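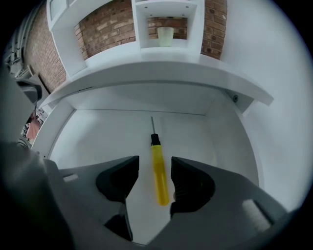

Storage and Shelving - Set-up Guide

Home | Guides | Parts | Contact

Section 4. Hand Tools in the White Compartments

A screwdriver with a yellow handle is to be laid flat on the compartment floor, with the handle toward the user and the tip toward the rear wall.

1. Clear the compartment and wipe the floor and rear wall.
2. Check that each screw head is seated firmly. Do not overtighten.
3. Place one screwdriver in each compartment - do not stack tools.

Caution: Do not load any Bivico shelf beyond 18 pounds.

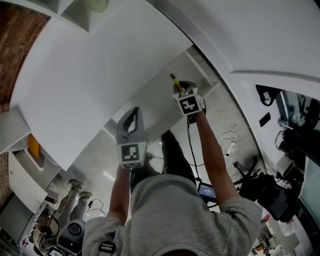
Prepared by Zoia Moroz, Portela Technical Publications
Updated April

4. Before moving a large panel, gather loose cables from the floor. Roll office chairs and carry bags out of the walking path.
5. Keep the area in front of the shelving units clear to a depth of 15 inches.

Note: Compartments may hold other small items, provided that hand tools remain within reach.

Related sections
Section 3. Leveling the Shelving Units
Section 5. Care of White Surfaces
Stedatgate Parts List 410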